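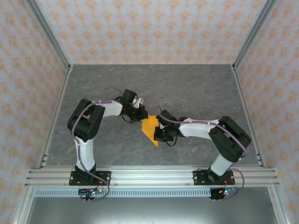
Chapter 3: Walls, Floors and the Stuff We Put on Them

Search this book Enter keyword Go

I have to confess something before we get going. The first place I ever rented, in Bretdale, had wallpaper in the bedroom that I hated for an entire winter. It was brown, with bunches of something on it (grapes? berries? I lived there from December to the next fall and never decided). Then one morning I was home sick, lying there with nothing to do, and I started following the bunches with my eyes. Across, down, across again. By lunchtime I had found the exact spot where the pattern started over, and after that I couldn't hate it anymore, because I knew how it worked.

That's pretty much what I want to do with you in this chapter. We'll look at the surfaces that wrap around a space — walls first, then floors, then the strips and edges where they meet — and we'll learn to see how they're put together. You don't need to have read Chapter 2 on color, although it'll help when we get to pale backgrounds.

3.1 What a repeat is

Nearly every printed wallpaper has a repeat. It's the block of pattern that gets printed again and again down the roll. On a big leafy paper the repeat might be as tall as your arm is long. On a small print it can be so short that you stop noticing it, and your eye just reads the whole wall as a soft texture.

Look back at the wallpaper at the start of the chapter. The background is a pale lavender-gray, and the little ornaments on it are orange and peach. They're set in a diamond-like grid, so when you follow them your eye wants to travel on a slant. I love this kind of layout! Straight rows make every small mistake in hanging show up, and a slanted one is a bit more forgiving (only a bit, don't get careless with your plumb line).

Try squinting at it. With your eyes half shut, the warm ornaments and the cool ground start to blend, and you get a sense of what the paper would do to a room from across the hall. I do this in stores. People stare. It still works better than holding a tiny sample up to your nose.

3.2 Three walls and one paper

The same paper goes on the back wall and both side walls there, and that's a choice worth thinking about. When I started out, everybody I knew was doing one "feature" wall and painting the rest. There's nothing wrong with that, but a small print was made to go around corners. Run it on all sides and a little space feels wrapped up, a bit like the inside of a lined drawer.

Corners are where beginners get into trouble. Walls are almost never truly square, so you can't fold a full sheet around the corner and hope. You cut it a little past the corner, wrap that narrow bit around, and start the next piece over it with a fresh plumb line. We'll practice this in section 3.5 with the Zirnititz sample sheets, which have a grid printed on the back to help you line up your cuts.

3.3 Under your feet

Now the floor. It's gray and flat, with a mottled look something like marble: faint lighter veins, some darker smudges. Notice I said "look." You can't always tell from a picture what a surface is made of, and you'd be surprised how often you can't tell standing right on it, either. My aunt's kitchen in Torness had a floor I'd have sworn was stone until I dropped a jar of pickles on it and the jar bounced.

A busy wall usually likes a quiet floor. Gray goes with almost anything, and a mottled surface has one very practical side: crumbs, scuffs and dust don't jump out at you the way they do on plain white. If you're choosing for a kitchen or a workroom, put that high on your list. I had a white floor for 2 years and I swept it every single evening.

Before you read on

Pick a room you spend time in. Find the repeat in anything patterned — wallpaper, curtains, a rug, even a tablecloth — and measure it from one ornament to the next matching one, up and down and then side to side. Write both numbers in your notebook. We'll use them in 3.4, when we work out how many rolls to buy for a room with the Hjaltadóttir method, and you'll want real measurements in front of you when we do.

Filed under: Home & Interiors, Surfaces, Wallpaper, Beginner Level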